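About Clalier

Clalier is a cooking school in Madham. We teach adults to cook ordinary food at home: soups, bread, roast vegetables, beans, eggs, a few kinds of pie, fish when we can get it. Most of our students work during the day, so most of our classes start at 6:30 in the evening and finish by nine.

The school was started by Villads Oddsson, who still teaches the bread classes and writes most of the recipes. Before that he cooked in hotel kitchens and then ran the lunch service at a trade college. He began giving lessons in the back half of a former paint store on Lund Street. There was one stove and one long table, and students brought their own knives. The paint store is gone now, but we still use the table.

We moved to our present building on Brivside Road when the Lund Street lease ran out. It has two teaching kitchens, a dry store, an office and a room with chairs where people eat what they have made. The front door is on the parking lot side. The door facing the road is a fire exit and is kept shut, which confuses people on their first visit.

What we teach

The main course is called Home Kitchen One. It runs for ten evenings and assumes you know nothing. The first evening is knives, onions and rice. The second is stock and soup. By the fifth evening people are making a full dinner in pairs, and the last evening is a meal planned by the class on a fixed budget. Some students repeat the course with a husband, a sister or a grown child, and we give them a lower price the second time.

Home Kitchen Two is for people who have finished the first course or who already cook most nights. It covers dough, pastry, braising, preserving and cooking for larger groups. We ask people who haven't taken the first course to call us before they sign up. It's a short call. We want to know if you are comfortable with a hot pan and a sharp knife, and that is about all.

We also run single evenings. These change with the time of year. In the spring there is one on greens and one on fresh cheese. Late summer is pickles and jam. From October on it is mostly bread, dumplings and things that cook slowly. The single evenings fill up faster than the courses, and the dumpling one usually has a waiting list.

Small-oven cooking

A good number of our students live in apartments, rented rooms or older houses where the oven is small, unreliable or missing. For several years we told them to adapt the recipes as best they could. This was poor advice. A recipe written for a full-size oven often goes wrong in a small one, where the top of the food sits close to the heat and the temperature drops quickly each time the door is opened.

So we wrote a separate set of recipes and built a course around them. All of it can be made in a countertop oven and on a single burner. The portions are for one or two people, and the pans are small enough to fit without touching the sides. We tested each recipe in several makes of oven and found that they differ a lot. One ran far hotter than its dial said. We now begin the course by having people check their own oven at home with a cheap thermometer and write down what they find.

The counter space is part of the course too. People with small kitchens often cook with one board and a strip of counter, and the order in which you do things matters more than it does in a large room. We teach cutting everything first, starting with what is eaten raw and ending with meat, then washing the board before the oven goes on. 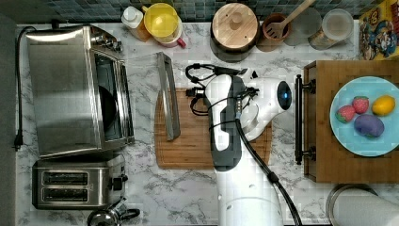 How our classes run

A class in the larger kitchen has up to twelve students, and a class in the smaller one has up to eight. Each has one teacher and one assistant. Students work in pairs unless they ask to work alone.

The teacher shows each step once at the front and then walks from pair to pair. We don't use slides. Recipes are handed out on paper at the start, and there is a pencil at every place so that people can mark what they would change. The printed recipes have wide margins for this purpose. We used to send them by email afterward, but people cooked more from the paper copies with their own notes on them, and we went back to paper.

Everything cooked in class is eaten in class or taken home. Please bring a container with a lid. We keep a few spares, but they tend to run out by the middle of a course.

We start on time. If you are coming from work and know you will be late, tell us when you book and we will put you with a partner who can begin without you. Street parking on Brivside Road is free after six. The bus stops at the corner, and the last one toward the center of Madham leaves a little after 9:30.

Where the food comes from

We buy flour, beans and grains in bulk and the rest week by week. Vegetables come from two growers outside Madham from May until the first hard frost, and from a wholesaler after that. Eggs come from one of the same growers. Meat and fish are bought from shops in town, the same ones our students use, so that what they learn in class will match what they can find on a Saturday morning... or whenever they do their shopping.

We don't sell ingredients or equipment, and we are not paid to recommend any. If you ask a teacher which knife to buy, you will get that teacher's opinion, and the next teacher may tell you something else. Villads has used the same carbon steel knife for 26 years and will show it to anyone who asks, but he doesn't suggest it for beginners. It rusts if you leave it in the sink.

Allergies and diets

Tell us about allergies when you book. We can plan around most of them, including milk, eggs, fish and nuts, as long as we know a week ahead. We can't promise a kitchen free of wheat flour. There is bread dough in the building on most days, and flour travels. People with celiac disease have taken classes with us and been fine with the arrangement, and others have decided against it. Call the office and we will describe exactly how the rooms are cleaned so that you can decide for yourself.

All of our courses can be taken without meat. About half the recipes in Home Kitchen One have none to begin with, and the handouts give a second version for the others.

Our teachers

There are five teachers, two of them full time. All of them have cooked for a living at some point - in restaurants, a hospital, a bakery and a ferry company - and all of them taught as assistants here before they took a class alone. An assistant usually spends a year at that work. It includes washing up, weighing out ingredients and standing next to the pair that is having trouble.

We hire assistants twice a year. No diploma is needed. You should be able to lift a full stockpot, work evenings and explain the same thing several times without getting short with people. Applications go to the office, on paper or by email, and everyone who applies gets an answer.

Prices and help with fees

A ten-evening course costs the same in either kitchen, food included. A single evening costs $58. You can pay for a course all at once or in three parts, and there is no charge for paying in parts.

Each course has one place set aside at half price for a person who could not otherwise come. There is no form to fill in and we don't ask for proof. You call the office, say that you would like the reduced place, and if it is free it is yours. If it has been taken, we put you first for the next course.

Last year the school kept a small fund for this from the sale of our recipe booklet, which brought in $3,497 after printing. The booklet is still on sale at the front desk. It has the small-oven recipes in it and a few of the soups. A second booklet, on bread, is being written and is behind schedule.

If you cancel more than two weeks before the start, you get all your money back. After that we keep a quarter of it, unless we can fill your place, in which case you get everything back. If we cancel, you are refunded in full or moved to another date, whichever you prefer.

Visiting us

The office is open in the afternoon, from one until the evening class begins. You are welcome to come in and look at the kitchens before you book. If a class is being set up, someone may ask you to wait a few minutes while the floor dries.

The main entrance and both kitchens are on the ground floor, with no steps. One workstation in the smaller kitchen has a lower counter and can be used sitting down. Ask for it when you book, and we will place your class in that room.

Questions about courses are best asked by phone. We read email once a day, usually just before the office closes.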